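## 3. Materials and Methods

### 3.1 Study sites

Measurements were taken in two open-plan buildings, referred to here by the names of their sites. The Flerkville building is a single-story former warehouse with a concrete slab floor, a painted steel deck ceiling and masonry walls on three sides. The Trornum building has two occupied floors with a mineral tile ceiling and carpet over raised access flooring. Both are used during the day for mixed desk and workshop activity, and neither had received acoustic treatment beyond the original finishes before this study began.

The two sites were chosen for their contrast in ceiling absorption. Floor plans were simplified to rectangular zones before analysis, and zones containing stairs, elevators or kitchen equipment were left out. Doors to enclosed meeting rooms were kept closed during all measurements. Ventilation was left at its normal daytime setting, as the aim was to describe the rooms as their occupants hear them.

### 3.2 Room acoustic measurements

Reverberation time was measured with an exponential sine sweep played through an omnidirectional source at a height of 1.5 m. Receiver positions were placed at seated ear height, 1.2 m above the floor, and no closer than 1 m to any reflecting surface. In each zone, 4 receiver positions were used for every source position. Impulse responses were obtained by deconvolution and filtered in octave bands from 125 Hz to 4 kHz. Decay times were computed from the 20 dB evaluation range. Where the decay curve showed a visible double slope, the early and late portions were fitted separately and the early value was retained.

Spatial decay of speech was measured along a straight line of workstations in each building. The source was placed at the first workstation and the receiver was moved outward from desk to desk. The level of A-weighted speech at 4 m and the decay rate per doubling of distance were then calculated by linear regression on the logarithm of distance. Background noise was recorded separately at each receiver position with the source switched off.

### 3.3 Occupied measurements

Unoccupied measurements do not capture the masking and absorption that people add to a room. A second series was therefore collected during working hours. Sound level loggers were fixed to desk partitions and left in place from 9 a.m. to 4 p.m., storing equivalent levels at one-second intervals. No audio was retained. The loggers were checked with a calibrator before and after each session, and a session was discarded if the two readings differed by more than 0.5 dB.

Occupants were told the purpose of the loggers in advance and were asked to carry on with their usual tasks. Workshop zones were included on the same terms as desk zones (Figure 1).

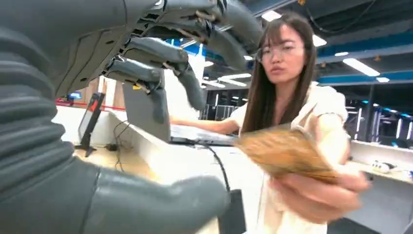
**Figure 1.** Occupant and equipment in a workshop zone.

Levels in the workshop zones were treated as a separate stratum in the analysis. Short events, defined as any period in which the one-second level exceeded the running median by 10 dB or more, were marked automatically and kept in the data set. Removing them would lower the equivalent level but would also hide the part of the exposure that occupants most often mention in complaints. For each zone we report the equivalent level, the level exceeded 10 percent of the time, the level exceeded 90 percent of the time, and the difference between the last two as a simple measure of fluctuation.

### 3.4 Questionnaire

A paper questionnaire was distributed at both sites in June, after the occupied measurements were complete. Of the 300 forms handed out, 213 were returned with all required items filled in, a response rate of 71 percent. Items covered perceived loudness, ease of concentration, speech privacy and the sound sources judged most disturbing. Ratings were given on a five-point scale. Respondents marked their usual work area on a zone map, which allowed ratings to be matched to measured levels without recording names or desk numbers.

Incomplete forms were excluded in full. Imputation was considered, but most missing answers fell in the speech privacy items, and the reasons for skipping them could not be assumed to be unrelated to the answers themselves.

### 3.5 Statistical treatment

Ratings were modeled with ordinal regression, using zone as a random effect and site, equivalent level, fluctuation and decay rate as fixed effects. Continuous predictors were centered on their site means. Confidence intervals were obtained from 1000 bootstrap samples drawn at the zone level. Collinearity between equivalent level and fluctuation was checked before fitting, and both were retained only in models where the variance inflation factor stayed below 4.

Predictors were entered in a fixed order set before the questionnaire data were opened. Models with and without the workshop stratum were fitted separately. Coefficients from the two sets are listed side by side in the results, and differences in sign are noted where they occur.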